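자유게시판 > 집수리·인테리어
제목: 원목 바닥 오일 마감이냐 바니시냐, 의견 좀 부탁드려요

파르빈네
안녕하세요, 늘 눈팅만 하다가 처음으로 길게 글 써봅니다. 2019년 1월 17일에 이사 날짜가 정해졌고, 4월에 들어가기 전까지 작은방 마루를 손보려고 해요. 남편은 바니시로 싹 덮자고 하고 저는 오일을 먹이고 싶은데, 둘 다 고집이 있어서 저녁 먹을 때마다 이 얘기랍니다(밥이 안 넘어가요). 견적은 세 군데서 받았고, 그중 한 곳은 Pestetti 오일을 권하더라고요. 색은 너무 붉지 않으면서도 묵직한 쪽이 좋은데 어두운 색은 먼지가 걱정이고요. 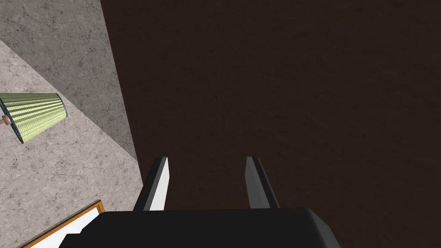 어두운 톤 참고용

먼저 해보신 분들 이야기를 듣고 싶어요. 길게 써주셔도 다 읽습니다!

느티나무77
반갑습니다, 파르빈네님. 저는 오일 편이에요. 저희 집 거실에 오일 먹인 지 3년 됐는데 겨울에 맨발로 디딜 때 그 느낌은 바니시로는 안 나옵니다. 긁혀도 그 자리만 살살 갈아내고 다시 먹이면 되니까 마음이 편하고요. 다만 첫해에는 손이 좀 갑니다. 얇게 바르고, 남은 건 마른 천으로 꼭 닦아내세요. 저는 욕심내서 두껍게 발랐다가 며칠을 끈적거리는 바닥 위에서 까치발로 살았어요.

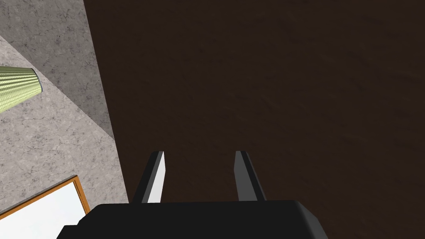 그리고 색은 꼭 구석에 먼저 발라보고 하루 지나서 보세요. 바른 직후하고 다음 날 아침하고 완전히 다른 색이 됩니다. 어두운 색은 먼지도 먼지지만 고양이 털이 제일 잘 보여요. 고양이 안 키우시면 괜찮고요.

Vernon_K
느티나무님 말씀에 반은 동의하고 반은 반대합니다. 손 가는 걸 즐기는 분이면 오일이 맞겠지만 어린아이가 있거나 물을 자주 흘리는 집이면 바니시가 훨씬 속 편해요. 저는 전에 살던 집에서 오일 바닥에 화분 물받이 자국을 내고 결국 못 지웠습니다. 지금은 Oberholzer 무광 바니시 쓰는데 번들거리지도 않고 걸레질도 쉬워요. 무광이라고 다 플라스틱 같은 건 아니랍니다.

느티나무77
물자국은 사포 80방으로 시작해서 차근차근 올라가면 대부분 빠지던데요. 집마다 다르긴 하겠네요.

Vernon_K
80방이면 너무 거칠지 않나요? 저라면 무서워서 못 댑니다. 얇은 마루면 금방 속이 나와요.

나탈리아맘
두 분 다 일리가 있어서 읽는 재미가 있네요, 호호. 저는 조금 다른 이야기인데요, 마감재보다 색을 먼저 정하시면 어떨까 싶어요.

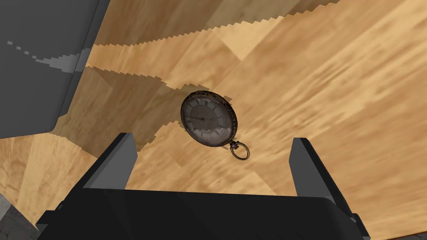
밝은 마루는 작은방을 정말 넓어 보이게 해줍니다. 저도 처음엔 짙은 월넛 색만 찾다가 막판에 마음을 바꿨는데 북향 방이라 더 잘한 것 같아요. 판마다 색이 조금씩 다른 것도 밝은 쪽에서는 흠이 아니라 멋이 되고요. 사진의 꿀빛 나무처럼 밝은 바닥이면 옛날 회중시계 같은 작은 물건을 떨어뜨려도 금방 눈에 들어오니, 저처럼 귀걸이 잘 흘리는 사람한테는 그것만으로도 고마운 일이랍니다. 밝은 색에는 흰 기가 살짝 도는 오일을 쓰시면 누렇게 변하는 게 덜해요.

파르빈네
어머, 이렇게 정성껏 써주실 줄 몰랐어요. 밝은 색은 생각도 안 했는데 남편한테 보여줬더니 이건 또 마음에 든다네요. 싸움거리가 하나 줄었습니다. 사포는 마루 두께부터 재보고 결정할게요. 두 분 말씀을 듣고 제 나름대로 순서를 적어봤는데 빠진 게 있으면 알려주세요.

1. 가구를 빼고 못 머리부터 확인하기. 솟은 건 박아 넣고 틈은 톱밥이랑 접착제로 메우기.

2. 문틀, 벽 아래쪽에 테이프 붙이고 색 시험해보기. 낮에 한 번, 스탠드 켜고 한 번 보기.

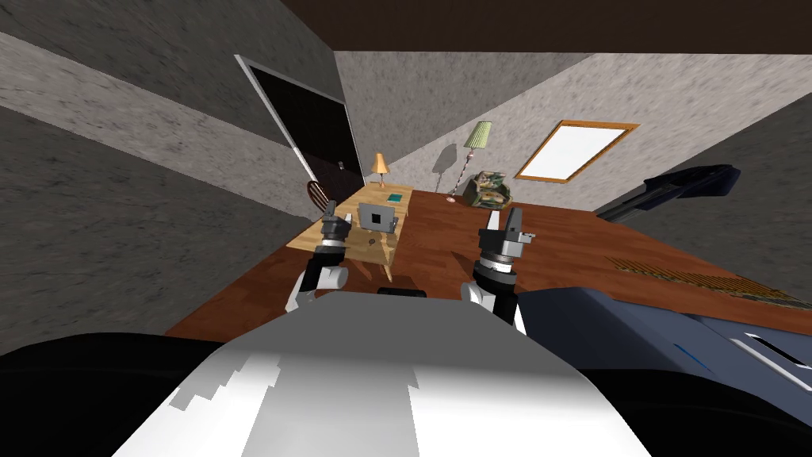

3. 갈아내고 먼지 빨아들인 다음 오일 두 번. 사이에 하루 쉬기.

Vernon_K
3번에 한 줄만 보태세요. 오일 묻은 천은 뭉쳐서 버리지 마시고 밖에 펼쳐 말리세요. 저절로 불이 붙을 수 있습니다. 바니시파지만 이건 진심입니다.

나탈리아맘
맞아요, 그거 정말 중요해요. 그리고 파르빈네님, 끝나면 꼭 후기 올려주세요. 저희 언니네도 봄에 한다고 해서 제가 주소 보내주려고요.

느티나무77
오일 두 번째 바를 때는 첫 번째보다 훨씬 덜 들어가니까 통째로 더 사지 마세요. 저는 남은 게 아직도 베란다에 있습니다.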